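The Case Against the Play Kitchen, From a Woman Who Sells Them

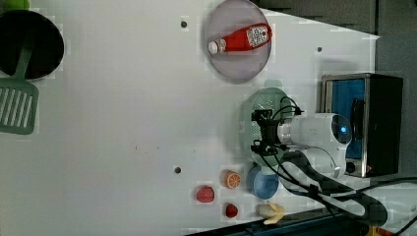
The owner of Becerra, a secondhand toy shop in Barneck, has a low opinion of most of what goes into a play kitchen. She has been buying and selling them for 23 years. When I asked which set she would recommend for a four-year-old, she asked me what the child did with the last one.

"Dumped it out, I bet," she said. "They all dump it out. Then the parents come in here and want more of it."

I had come to her with a list. It had a pan and spatula on it, plates, bowls, a pretend ketchup bottle, some fruit and a small oven, and I thought it was a modest list. She read it with her glasses pushed up on her forehead and handed it back.

"You could cut that in half," she said. "Start with the oven."

Her complaint about toy ovens is that they eat up the table. A child who has one puts things in, shuts the door, opens the door and takes them out, and in her view a shoebox will do that job. I said that my own kids had loved theirs. She wanted to know for how long. I had to think about it, and she took that as an answer.

The pan she'll allow. She likes a pan with some weight to it, and she likes a slotted spatula, which she says is the one tool that asks a child to do something difficult. Sliding a flat edge under a strawberry and getting it onto a plate without chasing it across the floor takes practice. "Round things are hard," she said. "A peach rolls. An orange slice sits there and lets you get under it. So you want both, and you don't need nine of each."

She is harder on the packaging. One boxed set on her counter, from a company called Wenovia, promised to build early math skills, language, fine motor control and healthy eating habits. She read the side of the box out loud to me in a flat voice.

"Healthy eating," she said. "It's a plastic orange. My nephew had a whole crate of plastic vegetables and he ate noodles until he was 11."

I pushed back a little there. Plenty of preschool teachers will tell you that pretend cooking gets kids talking, and I've seen it myself. She didn't argue with that part. What she doubts is that the talk comes from the toys. In her experience it comes from somebody sitting down and asking what's for dinner, and the somebody can do that with a wooden spoon and an empty yogurt cup.

So why sell the stuff?

"Because people buy it," she said. "And used is better than new. It's cheap, and when you lose the strawberry you don't cry over it."

She does have preferences. She likes plates and bowls in different colors, because children will sort by color without being told to. She likes condiment bottles, to my surprise. A ketchup bottle gets squeezed and shaken over everything, and it stays in use long after the fruit has gone under the couch. She doesn't care whether the dishes match, and she thinks the matched sets are made for the parent taking the picture.

I asked about the storage bins that a lot of stores now sell along with the food, the kind with a printed label for every item. Navstead makes the ones I'd been looking at. She rolled her eyes. Her own rule is that everything should fit in one dishpan, and when it stops fitting, something leaves the house. She limits her grandchildren to 6 foods at a time and swaps them out when interest drops. I asked whether the children mind. They did for a while, she said, and then they quit asking.

I'm not sure I believe all of it. She told me early on that toys were better made when she was a girl, and every person I've interviewed about toys has told me that. She also has a shop full of used play food to move, and "used is better than new" is a handy thing for her to think. When I brought this up she laughed and -- without conceding anything -- went off to find me a pan.

It was a decent pan. She wanted four dollars for it, spatula included. The oven on the next shelf was marked down for the second time, and she told me again not to get it.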